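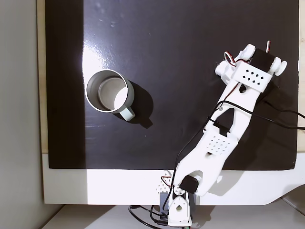
Glossy black desk boards: worth the money or not? I've had the Nalard one on my white table since May and I'm not sold. The listing called it scratch resistant and easy care. Put a stainless mug on it under a lamp and you get a big white sheen off to one side, plus every speck and smudge up the top end. I paid $71. Has anyone had better luck with matte?

Posted June 2026 by rhun_rees

Matte isn't the cure people reckon. I had a Prelau in charcoal and it held greasy fingerprints worse than gloss ever did. Also, "scratch resistant" compared to what? They never say.

nadja_r replied

Disagree with both of you. It's your light. Any smooth dark surface looks filthy with a bare globe aimed at it. Move the lamp and half your marks are gone.

Rhun again. Moved it. Same story, different corner. Look at a grey surface up close with the glare on it, fine pale lines running on the diagonal: 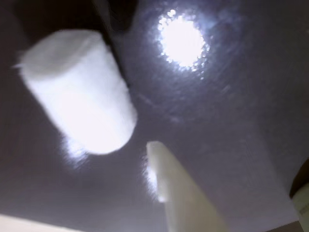

Re: cleaning sprays

Before anyone says Cledex, I tried it. Over 17 wipes with a microfibre cloth and all I got was streaks. The bottle was $2 off and still a waste.

jenkins162 replied

Streaks are too much product, mate. Damp cloth, then a dry one. Doesn't fix scratches though, I'll give you that. What's the board sitting on? If it's straight on timber, I'd worry about grit underneath.

Light wooden table, board laid flat on top, white wall behind:

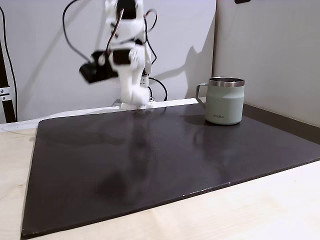 Re: what I'd buy instead

A cork mat. Ugly colour, does the job. I still say try the lamp first, Rhun.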